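Trindis Community Help
Posted in: Robots and Automation > Rules, standards and good practice

We use cookies to remember your login and to count visits. Keep browsing if you're fine with that, or change your settings.

Do written rules for desk demonstrations do anything at all?

Posted by grumbling_at_Balgate

I look after the written procedures for a small group that records people doing ordinary desk jobs, so that a robot arm can later be taught the same jobs. Pick a thing up, turn it over, put something in a bin, that sort of work. We've been handed a "good practice" sheet by a firm called Skestside, who want to license our recordings. It has 41 rules in it. I've read it twice and I'm not convinced that more than a handful of them change the result.

A few that bother me:

Both hands must be visible at the start and the end of each task. Fine.

Every object must have an agreed name before recording begins. We have a small lime-green gadget that two people on the team call two different things, so I can see the point, but the sheet wants names signed off by "a competent person" and doesn't say competent at what.

Any label or printing on an object must be recorded or covered. Which? Those are opposite instructions.

The surface must be "representative of normal use". Ours is a white desk in a partitioned office, with a cable opening at the back. Is that representative? Of what?

Small items of "medical appearance" need a separate risk note. One of our tasks uses a blister pack.

I'll put up the sort of thing we do so people can judge for themselves. Has anyone followed a sheet like this all the way through, and did it make your recordings any better?

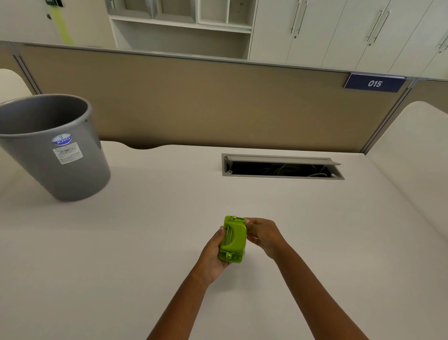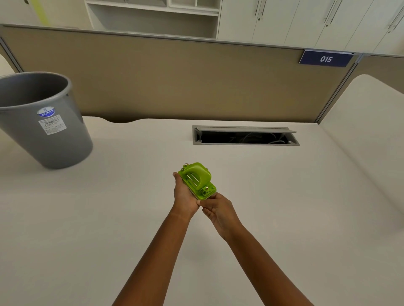

The green gadget in the first two, bin and blister pack in the last.
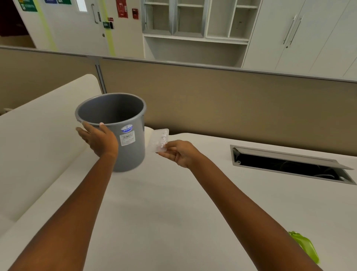

Replies: Standards and paperwork

Somkiat Luangrath

I've worked through a sheet very like that one, possibly an earlier version of it, for a job at Ngcobo. Ours had fewer rules and we still dropped most of them by the end. I'd sort yours into two piles.

The first pile is anything that a person looking at the recording later could check for themselves. Hands visible is a good one. So is one task per recording, and so is the rule (I hope you have it) that the task description gets written before the task is done. People are very good at describing what they happened to do as if it was what they meant to do.

The second pile is anything that only exists on paper. "Competent person" belongs there unless they can tell you how the person is tested. Ask them. When I asked, I got a reply three weeks later telling me to use my judgment, so I used it and crossed the rule out.

On the names, I'd keep the rule and lose the signature. Agree on a plain word and stick with it through the whole batch. It doesn't have to be clever. If you aren't sure whether the green thing is a punch or something else, call it "green hand tool" and make a note that the name is provisional. A vague name used the same way every time does less harm than a precise one that's wrong in half the files. We had 241 recordings at Ngcobo where a clamp was down as a clip in some and a bracket in others, and the relabelling took longer than the recording had.

On printing, the rule is badly worded and you should send it back. Your bin has a JOYO sticker on the front with a white label and barcode under it. If the licence allows brand names, write it down and leave it alone. If it doesn't, cover it before you start and leave it covered. What you don't want is half the batch each way. The number plate on the partition is the same question – it says 015 – and I'd bet their sheet doesn't mention the walls.

As for "representative", nobody can pass or fail that. Describe the desk in a sentence or two and let the buyer decide. A bin sitting up on a desk is normal for a demonstration and a bit odd for an office, so just state where the bin is and don't claim anything about how offices work.

I'd keep six rules out of a sheet that size, perhaps a couple more if you have several people recording. Did my recordings get better? The ones made under the short list were easier to check. Whether a robot learned any more from them I couldn't tell you, and I'd be suspicious of anybody who says they can before they've tested it.

wrenchandkettle

Just follow the sheet. It's their money. We did all of it for a different client and it was boring but they paid.

oldpanelbeater

I'd disagree with the post above, a bit. If you tick a box you don't understand, you're the one who said it was done. That matters more with the blister pack rule than with the others. I wouldn't argue about that one at all.

You don't need a big form. Write down what the pack is, whether there's anything in it, who handed it out and where it goes at the end of the day. If the task is to put it in the bin, say whether it stays in the bin or gets fished out for the next try, and by whom. Our note was 108 words and it was the only piece of paper from that whole job that I'd defend.

The other thing I'd look for in those rules is what happens to a failed attempt. Dropped object, missed bin, wrong hand. Plenty of these sheets say "discard unsuccessful demonstrations" and then the client wonders why every recording looks perfect. Keep them, mark them as failed, and put the reason in a field of its own. If Skestside says no to that, get the no in writing.

And check whether the sheet has a version on it. Ours changed on a Wednesday, halfway through a batch, with the same title and the same file name. Two rules had swapped places and one had gone missing – we only noticed when somebody quoted rule numbers in an email and they didn't match mine.

grumbling_at_Balgate

Thanks both, and thanks for the honest answer about being paid. No version on ours that I can find. I've written back about the labels and the competent person, and asked for the failed attempts to stay in. "Green hand tool" it is until someone objects.

Filed under: robot demonstrations, labelling, procedures, office tasks

Contact the moderators | Community guidelines | © Trindis Community Help | Back to top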